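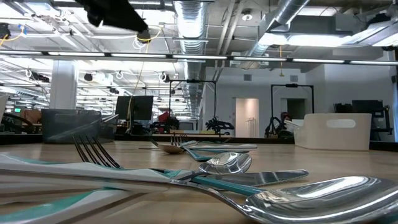
## Cutlery sorters wanted for January

Pemach is looking for people to sort and pack mixed cutlery at our rental store on the Strömberg site. We hire out tableware for parties, weddings and company lunches, and after the holidays most of it comes back mixed together. Forks, knives and spoons of different sets have to be separated, checked and put back in their bins before they can go out again.

### The work

- Sort spoons, forks and table knives by type and size
- Match handles to the right set – several of our sets have teal or white handles and are easy to mix up
- Set aside anything bent, chipped or stained
- Count full sets against the order sheet and label the bins
- Wipe down the table at the end of the shift

A full set holds 129 pieces. Most sorters get through three sets in a shift once they know the patterns.

### What we ask

You should be able to stand for a few hours, tell similar colors apart and lift a full bin. You don't need experience. Some of the knives have serrated edges, so we provide cut-resistant gloves and expect you to wear them. Please wear closed shoes.

### Hours and pay

Shifts are four hours, mornings or afternoons, up to about 30 hours a week. Pay is by the hour and the rate is the same for both shifts. Parking is free behind the Jimex building.

### How to apply

Leave a short note with your phone number at the Pemach front desk, Room 612. Tell us which shifts you can work and when you could start. We will call you to arrange a short trial at the sorting table, which is paid.

Posted 1 January 2018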